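Print this page | E-mail this story

Kestness tool library changes how garden items are returned

The Kestness tool library will take back garden hand tools in open gray bins starting in May, replacing the tied bundles it has used for the past three seasons. The change covers trowels, hand forks, pruners, work gloves and kneeling pads. Long-handled tools such as spades and rakes will still be returned at the side door and hung on the wall rack.

Under the old method, borrowers tied each set with cord and attached a paper tag. Staff untied the bundle, checked the tag against the loan record and retied the set for the next borrower. Damp cord often left the tags unreadable, and gloves were returned to the wrong set. The library lends 200 garden sets a year, and 141 of last year's loans needed at least one correction to the record.

"The tag was the weak point," said Lama Tannous, who manages lending. "A tool with soil on it wets the tag, and then we have a bundle with no number."

Each set will now be returned loose in a bin. The items are sorted on a table, cleaned and placed on a numbered shelf. The number is stamped on the tool handle or, for gloves, written inside the cuff with laundry marker. Small items without a suitable surface for a number are logged by type only.

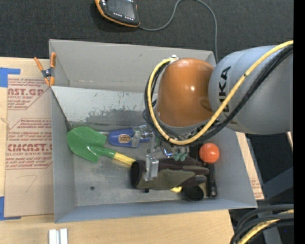

What happens to a work glove that comes back without its pair?
It is kept on a separate shelf for 30 days, then matched with another single glove of the same size or used for cleaning jobs in the workshop.

Gloves make up the largest share of unmatched returns, according to Tannous. Leather gloves are brushed and air-dried flat. Knit gloves with a coated palm are machine washed in cold water and hung by the cuff. Neither type goes in a dryer.

Trowels get a longer check. The blade is scraped and rinsed, then inspected where it meets the neck. Heino Avotiņš, who repairs the hand tools, said most failures occur at that joint.

"If the blade moves when you press it against the bench, it comes out of lending," Avotiņš said. "Surface rust can be wire brushed. A bent neck on a cheap trowel is scrap, as it will bend again in the same place."

Painted blades are touched up once a year in winter. Bare steel blades are wiped with a thin coat of oil before they go on the shelf. Handles are checked for splits and loose caps. The library has withdrawn 18 trowels since last fall, most of them with loose handles.

Borrowers are asked to knock off heavy soil before bringing tools back. Pruners must be closed and latched before they go into a bin. Seed packets, plant labels, twine and fertilizer should be removed from pockets and kneeling pads. Opened containers of any garden product will not be accepted, including containers that were bought to use with a borrowed tool.

Fees do not change. A hand tool set can be kept for two weeks and renewed once, either at the desk or by phone. Late sets are charged by the day up to the replacement cost of the set. Ordinary wear is not charged. A missing glove is charged as half a pair.

The cord and paper tags already in stock will be used for hose fittings and sprinkler parts, which are stored dry and will continue to go out in bundles.

Returns are accepted until 6 p.m. on days the library is open. Sets borrowed before the change may be brought back either tied or loose, and any tag still attached should be left in place so the loan can be closed.

Print this page | E-mail this story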